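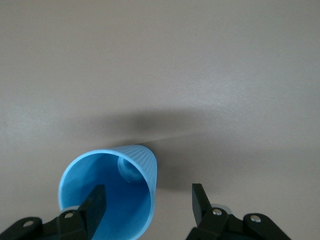 February, bench notes: what to spend the last of the money on

Kettle on, door shut, spreadsheet open. We have £500 left in the small equipment line and it has to be on an order before the year closes, so I'm writing down what I think while I've got the table in front of me. Anyone who disagrees, write in the margin (in pen please, the pencil comments rub off and then I get accused of ignoring them).

Fingertips first. I keep coming back to them. The pads we use are flat black blocks, and for boxy things I've got no complaint at all. Cups on their sides are where I start to grumble. The way I like to do it is one finger in the mouth and the other down the outside of the wall, and with a flat block on the inside of a curved wall you only ever touch along the corners. The ribbed blue one is the worst for this, as the outside pad is sitting on a row of little ridges. I'd love a set of softer pads with a bit of a curve to them, and I'd love them now!

Rillent do a soft pad that fits our finger pattern. I rang and asked, and they'll sell single pairs, which they wouldn't do last year. I want 2 pairs: one for each arm and no spares, and yes I know, no spares. Lead time is two weeks from the order going in. The other route is to print our own, and I did a sum on that too. Material is next to nothing, but it means somebody's afternoons, and the printer at Jonthorpe is booked solid with the Escobar brackets until those are finished. I'd sooner pay.

Cables

Second on the list, and the dull one. I want proper sleeving for the arm cables. The loop by the left wrist annoys me every time I look at it, and there's the heap along the front edge of the table, which I've been meaning to sort since we moved the bench. Five metres of the split braided stuff would do the wrists and leave some for the front. Busach stock it, it's cheap, and it can go on the same order as the clamps. I've also put down a bag of the screw-down cable clips, the wide ones. Please don't let me buy the stick-on kind again, they were all on the floor by the next morning.

While I was at it I looked up made-to-measure cable guides for the whole arm. Lovely things. They'd swallow the entire budget and we'd still have the heap at the front, so no. Parked for next year's bid.

Props

This is where I'd like some help. Our cups, bowls and so on have come out of people's kitchens, and when one cracks we can't buy the same again, so the runs before and after don't match. I'd like us to buy a proper boxed set, all from one place, with doubles of everything, and write the part number on the shelf. Plastic for preference. The pale things are a nuisance on the pale table too, so when we choose, can we think about colour as well as shape? I have opinions about this and will bring them to tea.

A second toaster is on my wish list and I'll defend it. The one we've got is fine, but it's the only one, and if it goes we lose the whole breakfast set of tasks until we find another with a slot the same width. Cheap supermarket one, nothing fancy, with a dial on the front so the task stays the same. I don't want buttons.

Oh, and bread. Bread isn't equipment, I've been told (again), so it comes out of consumables. Fine.

Table covering

I had the brown sheet down as something to replace, then crossed it out. It has a few faint creases and I don't think they matter. What I would change is the fixing along the front. I'd like a strip that runs the full width so the sheet can be pulled flat and let go again without hunting for the hex key. Busach have a clamp rail that looks right, and it will fit on the aluminium posts at the back as well if we get the right slot nuts. Check the slot size before ordering! I didn't last time and we have a drawer full of lovely nuts that fit nothing in the building.
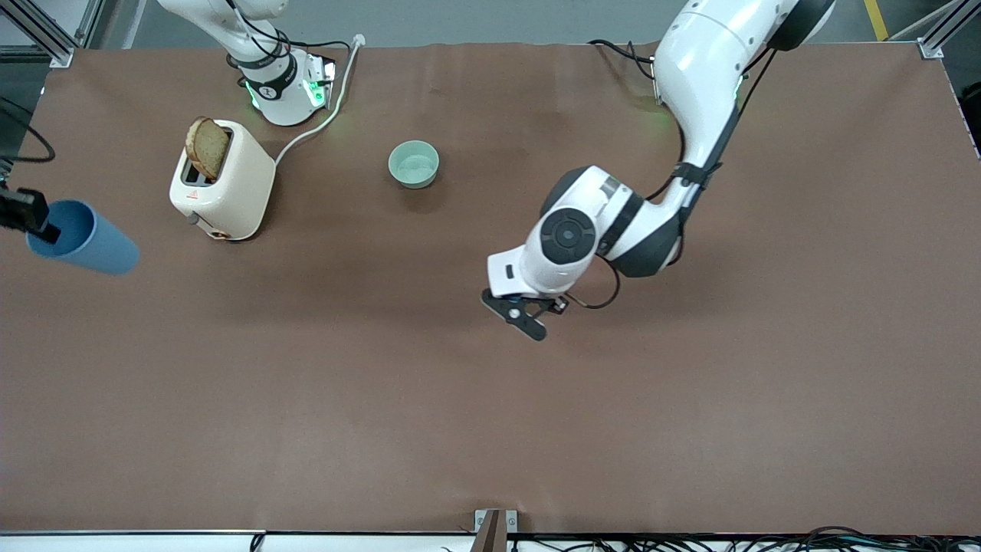
Breakfast set: cup in the right gripper, left arm over the open side of the table, bowl in between.

Space is the other thing I wanted to think about before we buy anything that bolts down. The toaster lives right in front of the right arm's base, with its lead running off to the back, and if we add a rail there I want to be sure the lead still has somewhere to go. I'd rather lose a bit of table on the right, past the bowl, than have to move the toaster. Moving it means redoing all the positions and I'm not doing that twice in one term.

So, my order of buying, as of this mug of tea:

Rillent soft pads, both pairs
Sleeving and clips from Busach
Clamp rail and nuts, same order, after somebody has measured the slot
Prop set with doubles
Toaster, if there's anything left

What I've left off: the wrist camera mounts (they'll do), the bigger gripper that was in the Rillent brochure (gorgeous, silly money), and the second trolley — we don't have floor for the first one.

Still to do: get the Rillent quote in writing with delivery on it, ask Jonthorpe if we can share a Busach delivery with the Escobar lot and split the carriage, and find out whether the purchasing form wants VAT in or out this year. I've asked that last one every February and never written down the answer, so whoever finds out, put it on this page.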